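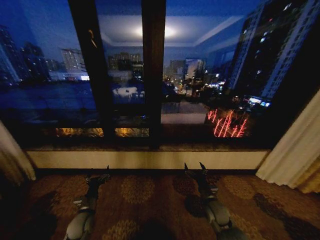 FLUDSIDE — 11/19/23

Worgate sells a service that writes and places a death notice for you. You fill in a form, pay $151, and a draft lands in your inbox within 20 minutes. I tried it in March after my uncle, Do-yoon Geum, died, and I've waited until now to review it so I wouldn't be writing angry.

The form is fine. It asks for dates, family, work, clubs and faith, and it saves as you go, which I was grateful for at two in the morning. The colour scheme is a sort of funeral-parlour grey. Whatever.

The draft was the trouble. My uncle spent his working life as a marine mechanic and was rude to most of his customers, who kept coming back. Worgate had him "touching the lives of all who knew him." It put his second wife ahead of his daughters and left out the Navy reserve altogether, though I had typed it in twice. You get one free revision. The second costs extra, and the price only shows up once you've clicked through.

Length is the other catch. The basic notice stops at 2,660 characters with spaces, and ours ran to 3,448 by the time the grandchildren were in. The larger size meant another payment, and the help line suggested I trim "secondary relatives." I'd like to see them try that on my aunts.

Placement did go smoothly, I'll give them that. The notice ran on the day we asked for and the service time was right.

My neighbour Touran Ranjbar used Bramex for her father and paid less, but she wrote every word herself. I'd do the same next time. Two stars, both for the form.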